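Registro de incidencias. Servicio de demostraciones, Centro Harora
Ticket 152
Asunto: Interrupciones en el recorrido doméstico simulado durante la jornada de puertas abiertas
Estado: Resuelto, con seguimiento pendiente
Prioridad: Media
Solicitante: Rhiannon Powell, Relaciones Institucionales
Asignado a: Arwel Skyrme, Soporte de Simulación
Entorno: Lomine, vivienda de demostración; puesto de proyección de la sala de visitas

Descripción de la incidencia
Durante el primer pase del lunes, a las 10:20, el simulador Lomine dejó de responder a las órdenes de la consola en el momento en que el robot debía iniciar el traslado de la bandeja. La proyección permaneció detenida ante el grupo visitante. El operador reinició la sesión y la demostración se reanudó, pero la incidencia se repitió en el segundo pase. Se solicita determinar la causa antes de la sesión de las 16:00, a la que asistirá la delegación de Gwilliam.

Actuaciones

10:45. A. Skyrme. Se recibe el aviso y se recoge el registro de la consola. Figuran 3 avisos de tiempo de espera agotado en la comunicación entre el módulo de control de brazos y el servidor de escena. No constan errores de colisión.

11:10. A. Skyrme. Se ejecuta el recorrido sin público y sin proyección. Se completa sin interrupciones. Se descarta, en principio, un defecto en la secuencia de agarre.

11:40. Pierina Testa, Sistemas. Se comprueba que el equipo de la sala mantenía abiertas 2 sesiones del mismo recorrido: la de proyección y otra iniciada durante el ensayo previo, que no se cerró. Ambas solicitaban el control de los brazos. Se cierra la sesión del ensayo y se libera la licencia correspondiente.

12:15. A. Skyrme. Se repite la prueba con la proyección conectada. El traslado se completa, si bien se aprecia un retardo en la respuesta de la cámara al cambiar de estancia. Se traslada la consulta a Alun Eynon, responsable de la configuración gráfica.

12:50. A. Eynon. El perfil gráfico activo era el de alta calidad, previsto para grabación y no para manejo en directo. Se sustituye por el perfil Vunder, que es el aprobado para visitas. El retardo desaparece. Se advierte de que con este perfil pueden observarse repeticiones en las texturas de madera a corta distancia; no afecta al funcionamiento.

13:30. A. Skyrme. Prueba completa en presencia de la solicitante. Sin interrupciones. Se incorporan al ticket dos capturas del entorno. 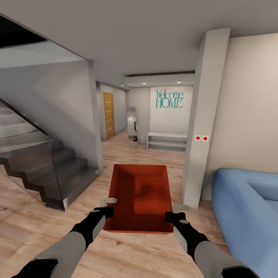
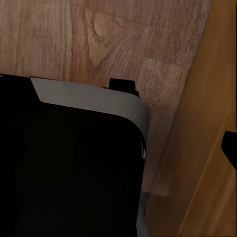
13:45. R. Powell. Se da la conformidad para mantener la sesión de las 16:00 en el horario anunciado. Se ruega que el operador no modifique el perfil gráfico entre pases y que cualquier cambio se comunique previamente a Relaciones Institucionales.

16:50. A. Skyrme. Sesión con la delegación de Gwilliam finalizada. Sin avisos en el registro. Se pasa el ticket a estado Resuelto.

Causa determinada
Sesión duplicada en el equipo de proyección, con perfil gráfico inadecuado como factor agravante.

Seguimiento
Aled Prydderch, coordinador de la sala de visitas, incluirá el cierre de sesiones de ensayo en la hoja de preparación. Sistemas estudiará la posibilidad de que Lomine rechace una segunda sesión sobre el mismo recorrido. Pendiente de respuesta.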